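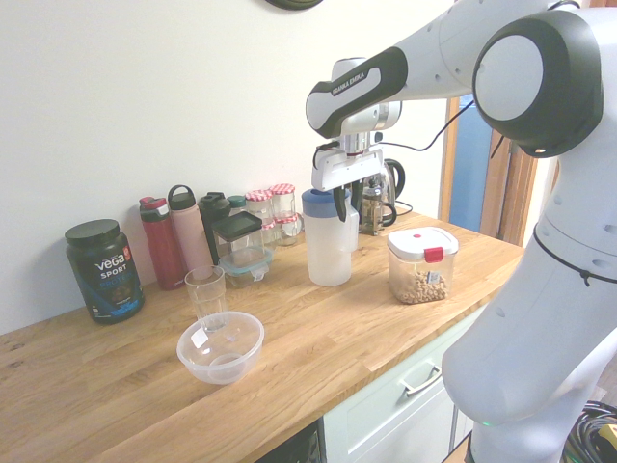 The Skedwood arm at the kitchen counter, fingers just over the pitcher.

Looking after Nirina

It has been a while since we gave Nirina a proper write-up, and several of you asked after her at the spring supper, so here goes. Nirina is our name for the Franka arm in the Skedwood kitchen (she was named by popular vote, and I was on the losing side, and I have made my peace with it). Most of you know her from the pouring and sorting demos. What you may not know is how much ordinary housekeeping goes into keeping her good at it, and most of that falls to Musa Okonkwo, who let me trail after him for a whole afternoon with my notebook and my endless questions.

He starts with the cable, the thin black one that runs from the wrist back up toward the elbow. It needs enough slack for the wrist to turn all the way over, but not so much that it droops and catches on something tall. Musa moves the arm by hand through its widest reach and watches the cable the entire time. Then he checks the tie on the loop at the base, which he redoes whenever it has crept.

Next come the fingers. He wipes them down, opens and closes them a few times, and brings them in over something easy to get hold of. The pitcher with the blue lid is a favorite, though he says the little jars with the gingham lids are the better test, and I do love those jars! If the fingers come down to one side of where they should, he goes back and sets the tool position again. It took him two tries that afternoon. He hummed through both.

After that there is the log. Every 200 runs she gets the short check, and at 600 he goes over all the bolts at the base with a torque wrench he bought from Jitley and will not lend to anybody, so please stop asking. She passed 700 in the first week of the month. The whole business takes him 40 minutes when I am not there, and a good deal longer when I am.

The next big job is in June, when we hope to fit the new finger pads from Başaran. They are softer and should be kinder to glass. If you would like to come and help, tell Musa, and please tie back long hair and leave the scarves at home.

Comments

Delphine R.
I voted for Nirina and I stand by it. Lovely piece.

tomasz_k
Do the new pads need a different grip force setting, or can we keep the one we have?

Musa Okonkwo
Different one, I think. I'll start low and work up with the plastic things first.

Gail
Put me down for June please. I have my own torque wrench!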